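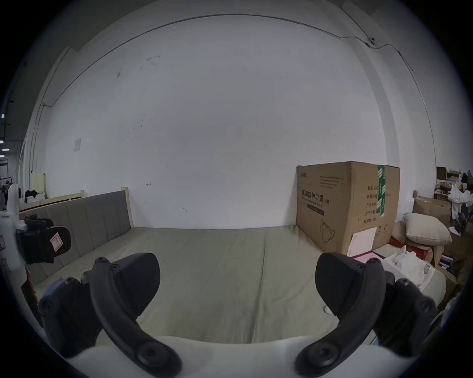 Figure 1. Gripper with two curved black fingers, open.

Home | Programs | Grants | Reports | Contact

Progress Report to the Onum Fund
Clernenine Screen Actors Directory
July 4, 2025

The grant supports a public directory of supporting players in American television comedy, with checked credits and short career histories. This report covers the period from January to the end of June.

The directory now holds 139 finished entries toward the target of 400. Each entry lists series credits by season, stage work where known, and the source for every date of birth. A further 28 entries are written and await a second reading. Work has gone more slowly on performers whose early credits appear under another name – these often require a check against printed cast lists.

Okix completed the search page in the spring. Visitors can now search by series, role or year. The link to the Jafri collection of press kits is not yet in place, as the terms for showing publicity portraits are still under discussion. Entries will carry text only until those terms are signed.

Six entries were withdrawn after publication. In each case two performers with similar names had been merged, and corrected versions will be posted separately.

Spending on research and editing is within the approved budget. We request permission to move the unused travel allowance to photo licensing. Priority in the next period will go to guest performers in series that ran for a single season.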